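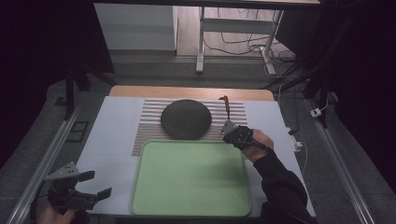
Gathering demonstrations with hand-held grippers

Demonstration gathering is the part of robot learning where a person does a job many times over so a learning system has something to copy. I've been doing it for a while now (I started in September, on the Gredex kitchen set), and this entry is my attempt to write it up for the Tilero wiki in plain words. Other people will use the terms a bit differently, and that's fine!

The basic idea

You hold a gripper in each hand, strap it on, and do the task with the jaws instead of your fingers. No robot arm is needed at this stage. One run through a task, start to finish, is called an episode, and a set of episodes for the same task is a batch. Our batches are 200 episodes, and on a good day I get through 54 before my wrists start to complain.

Most of what we do is tabletop work. You've got a white table, a striped mat, a pale green tray, and a thin tool with an orange handle that has to be picked up and put down again. Holding that tool upright in the jaw took me ages to learn. Squeeze late and it tips over, squeeze early and you knock it away – I must have chased it across the carpet more than any other object we own.

What the gripper sees

A camera on the gripper looks out past the two fingers, so the learner gets a close view of whatever is between them. It's a narrow way to see the world. A whole tray shrinks to one corner and a bit of rim, and the mat is just a patch of weave at the top. I like to open the fingers wide at the start of an episode, with a clear gap of tabletop showing, and come in slowly from there.

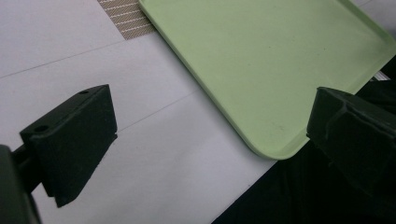

Varying the setup

If the tray sits in the same spot for a whole batch, the learner may simply memorize the spot. We shift things every 8 episodes, turning the tray a little or sliding the mat over. The Skivell method moves everything after every episode, and I tried that for 3 batches (very tidy data, very slow afternoons).

Bad episodes

Drops and fumbles get a "recovery" tag if I fixed them in the same run. The rest go in the Rinaldi folder, named after our old labeling tool, and can be left out of training later.

Last edited Jun 2, 2021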